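Minutes, Drimska Street Neighbors' Reading Circle and Book Exchange

09/08/2018, at Jasmina's house, with the back door open for the breeze

Present: Jasmina Atanasov (chair), Teemu Nurmi, Thư Ninh, Melaniia Demchenko, Ambros Wallner (minutes, so please forgive the length, you all knew what you were getting when you handed me the pen)

**1. Welcome and last minutes**

Jasmina welcomed everyone and thanked Melaniia for the plum cake, which was passed around before we had properly sat down. The last minutes were approved with one correction from Teemu: he had offered to look at the shelf brackets, and I had written that he had offered to replace them. Teemu would like it known that these are very different offers. Corrected, with my apologies.

**2. The book exchange cabinet**

We have 105 books in the cabinet and the overflow boxes as of this week, by Thư's count, and the cabinet was built to hold a good many fewer than that. The bottom shelf has started to sag in the middle, and the door sticks on damp mornings. Teemu has now looked at the brackets (see above) and thinks two of them will hold for years and the rest won't see another winter. He got a price of $100 from Ristić Hardware for new brackets, hinges and a tin of outdoor varnish, and we agreed to it without much discussion, everybody being fond of that cabinet.

Melaniia asked whether we could also do something about the encyclopedias. Somebody left a whole set in the spring and they take up most of a box. Thư pointed out that a boy from the corner house has been borrowing them one at a time, in order, and is up to the letter F. After that there was no appetite for getting rid of them, and they stay.

**3. Children's story afternoons**

Thư reported that the story afternoons are going very nicely and that the little ones have firm opinions about which books may be read twice. She would like more picture books about animals, as the two we own are coming apart at the spine. Melaniia has a box of her daughters' old ones in the attic and will bring it down, ladder permitting.

There was a long and quite enjoyable talk about whether the parents should stay for the stories. Jasmina feels that they should, for the under-fives at least. Ambros (that is me) said that some of the parents seem to enjoy the stories more than the children do. Agreed: parents of under-fives stay, the others are welcome to. 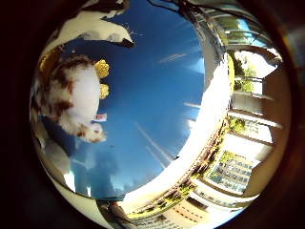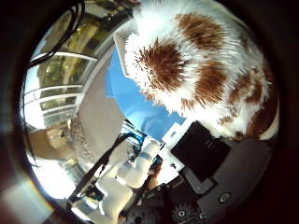 Thư also asked for a second rug, and Jasmina offered the green one from her hallway on the understanding that it comes home again at Christmas.

**4. Money**

We have $700 in the account. The brackets and varnish will bring that down to $600, and Jasmina would prefer us not to go any lower before the January sale, when we usually need to pay for the hall up front. Teemu asked if the hall at Clesero might be cheaper. Melaniia has been there for a wedding and says it is lovely but has no parking to speak of and a kettle that takes half the evening. We will stay where we are.

**5. The next book**

This item took the longest, as ever. Teemu proposed something short. Melaniia proposed a family saga in three volumes, which she described with such warmth that even Teemu wavered for a moment. In the end we settled on reading the first volume only, with no promises about the other two. Jasmina will ask at Womeo Books whether they can give us a little something off for buying five together.

I was asked to remind everybody, myself included, to please finish the book before the meeting. Last time we spent a good part of the evening talking carefully around the ending for the sake of two people who shall remain unnamed, one of whom is writing this.

**6. Other matters**

- Melaniia's reading glasses have been found in the cabinet, between two cookbooks.
- Thư will be away visiting her aunt for two weeks. Teemu will keep the cabinet key.
- Jasmina still has a blue casserole dish that belongs to one of us. Please claim it.

**To do**

- Teemu: buy brackets, hinges and varnish, keep the receipt
- Melaniia: attic box
- Jasmina: rug, Womeo, hall booking for January
- Thư: list of picture books beyond saving
- Ambros: type this up and read volume one

Next meeting at Teemu's, same time. He asks that people use the side gate, as the front one is freshly painted.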